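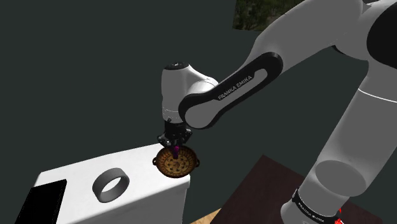
*Fig. 4. Patterned brown dish at the table corner.*

## 3.2 Placing the Brokel table scale

1. Set the scale on a firm, level surface, at least 200 mm from any wall.
2. Turn the four feet until the bubble sits inside the ring.
3. Plug in the adapter and press **ON**. Wait for the display to show zero.
4. Put the empty dish on the pan and press **TARE**.
5. Add the goods slowly. Read the weight when the star stops flashing.

**Note:** The dish counts towards the full load. The limit is 3,000 g, dish included.

**Note:** The scale switches off after 59 seconds without use. The tare value is then lost; repeat step 4.

**Caution:** Do not press on the pan by hand. If code 321 appears, clear the pan, switch off and start again from step 2.

For tare values stored under a key, see 3.4.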